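**March – Nesis outdoor log, second route attempt**

Okay, writing this up while it's still fresh and before I lose the napkin I scribbled the settings on. Short version: the straight road section is in decent shape, the corner still isn't, and I am now fully convinced our wheel odometry is lying to us.

Quick recap for anyone in the club who missed the last meeting. The Estura rules want one continuous outdoor run, no touching, and you lose points every time someone hits the pause button. We've been practicing on the road at Jidbridge, past the old yellowish buildings, mostly because the asphalt is smooth and there's a stone strip we can use as a lane edge. Our team code is Tjoa, so please put that in the name of every log you upload (I found three called "test_final" on the drive and have no idea whose they are).

What I changed today:

- Speed cap down to 100 on the throttle scale. It was 200, and that was way too optimistic!
- Edge detector window up to 26 rows
- Keyframe buffer now holds 1,000, so it shouldn't fill up halfway down the road again
- Turned off the automatic exposure lock – it kept picking a value from the sky and never letting go

The sky thing really bugs me. With a flat gray sky the top half of the picture gives the matcher nothing, and then it grabs whatever it can find on the treetops. I'd like to crop the upper part before matching, but that also throws away the rooflines, and those are some of the best straight lines we get. Maybe crop a third and see? The smooth asphalt is just as dull for it, so the walls and windows end up doing most of the work. The wide lens bends those walls like crazy at the sides, so whoever has the calibration board, please bring it back to the bench.

Two stretches of the road from the robot's side of things:

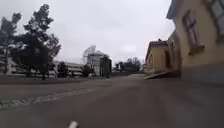
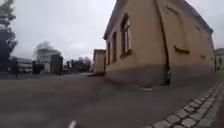 Odometry next. I compared the wheel count with the tape measure on the straight bit and it came out long, both times I tried it. My guess is the left wheel, the one we glued, but I haven't had the hub off yet. If it wobbles on the bench I'll print a new one and we can stop arguing about it.

Still to do: recharge both packs, fix the loose connector on the rear board (it's held with tape, don't pull on it!), and rerun the corner with the new cap before touching any other setting. Also somebody please buy more of the small zip ties. I used the last ones on the antenna.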